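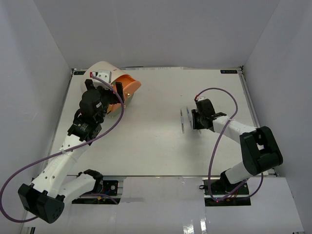

Clusbridge site: the left arm has dropped out again, same as last time. Gripper stays closed, the wrist servos stop answering, and the right arm carries on as if nothing had happened. Can you tell us whether to keep running the job or leave it off?

Leave it off for now, please. With the left arm not reporting, the stop on one side doesn't reach the other, so keep hands out of the enclosure until the power is off at the wall.

Ticket: Fevau two-arm cell, left arm loses bus
Opened: 2020-06-29
Priority: 2
Status: waiting on part

Log from the controller shows 4 dropouts in 200 cycles. Each one comes when the left arm is stretched towards the back wall. No dropouts with the arm folded.

Tried so far:
Restarted the Flernska controller. Fault came back after 20 cycles.
Reseated the plugs on the board at the left base. No change.
Swapped the left and right ports in software. Fault stayed with the left arm, so the port is fine.
Ran the left arm at half speed — still drops, only later.

Suspect the purple cable on the left arm. It is tied to the upper link and may be pulling at full reach. Cronin have been asked for a longer one.

Next: cut the tie, leave more slack at the elbow, run again with the right arm parked.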